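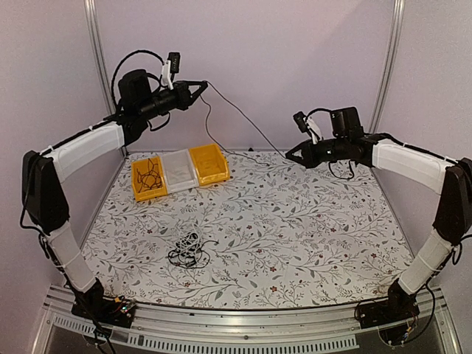

Slide 1: White cloth, thin gray branches and leaves, small dark-red flowers.

Talks > Household Textiles > Speaker Notes > Printed Tablecloths

Printed Tablecloths: Pattern, Size and Washing
Yamuna Suvarna
Speaker notes, January 19, 2020

Leave slide 1 up while people sit down. Start when the side door is shut.

Opening

Say who I am. I spent a long time on the returns desk at Jover and then in the sample room, so most of what I know about tablecloths comes from the ones people brought back. Tonight is about printed cloths for everyday tables. Lace and damask are in the March talk. If anyone asks about lace, point them there and keep going.

Slide 1, the pattern

Ask the room what color they would call this cloth. Wait for answers. Some will say white, some gray. The ground is white, but the branches and leaves are packed closely, and from the back row the gray takes over. The red is a small part of the printing and it is still what most people mention first.

Points to make:
- A dense print hides small marks. Crumbs and a drop of tea get lost among thin lines. On plain white they show from the doorway.
- A dense print also hides the marks you want to find before washing. Check it in daylight, from the side.
- Dark red is the color to worry about on a white ground. Test it first (see washing).
- Gray line work goes with nearly any plate. With the red, I would pick up the same dark red in the napkins or leave red out of the napkins completely. A near match looks like a mistake.

Mention branch patterns in general. Some have a top and a bottom and look upside down to whoever is sitting on the wrong side. Others are scattered so the stems run every way. Before buying, turn the cloth around on the shop table and see if it bothers you. It bothers me less than it used to.

Slide 2, size

Drawing of the table with the drop marked. Explain drop: the part that hangs down from the edge of the top. Measure the top, add the drop twice, do that for both directions. Write it down and take it to the store.

Work the sum on the board. Table 44 inches wide, drop of 10 inches each side, total 64. The cloth on the shelf is 60 wide. That leaves eight inches on each side, fine for daily meals. Do not buy up a size to get the extra two inches a side if it means cloth in everyone's lap.

Hem allowance if they are sewing their own. Fabric shrinks, so wash the yardage before cutting. I did not do this in my first year and had a tablecloth that turned into a very good tray cloth. (They usually laugh. Do not wait for it.)

A print needs extra if there is a seam. You lose up to one full repeat getting the branches to meet. With a busy small pattern you can be a little off and get away with it. With big flowers you cannot.

Slide 3, washing

Go slowly here, people take notes.

1. Wet a white rag, press it on a dark part of the print for a minute, look at the rag. Any color on it means wash the cloth alone, cold.
2. Shake it outside first.
3. Treat stains from the back of the fabric so they are pushed out the way they came.
4. No bleach on a print. The white will be fine and the gray may not.
5. Out of the machine promptly. A red that bleeds does most of it sitting wet in a heap.
6. Iron face down, a little damp.

Candle wax: freeze, lift off, then brown paper and a warm iron. Change the paper often.
Red wine: blot, cold water, then soap. Skip the salt. I know everyone's mother used salt.

Slide 4, storage

Roll if you have a tube. If folding, change the fold lines each time. Tissue between layers for anything with dark print. I label mine on the outside with the table it fits, so I am not unfolding four cloths on the morning of a dinner.

Slide 5, the sample book

Hold up the Grirkine sample book, the heavy one. It has over 1,000 swatches and I am only going to show two pages. Flowers first, then branches and leaves. Pass it along the left side and ask for it back at the end. The number to look up for the close gray branches is 1,465. That one is similar to slide 1 but I have not matched them side by side, so do not promise anybody it is the same print.

Lidimus and Gebretsadik both sell printed cotton by the yard. Prices are on the handout. Check that the handout is the new one.

Questions that usually come up

Do I need a pad underneath? Helpful for noise and for hot dishes. It makes the cloth hang better too.

How do I stop it sliding? A pad, or a thin rubber mesh.

Can I put a patterned runner on a patterned cloth? You can. I would use a plain one, in gray if the cloth is like the one on slide 1.

Is polyester all right? Yes, for kids and for outdoors. Keep the iron low.

Finish with the handout and collect the sample book. Room has to be cleared by nine.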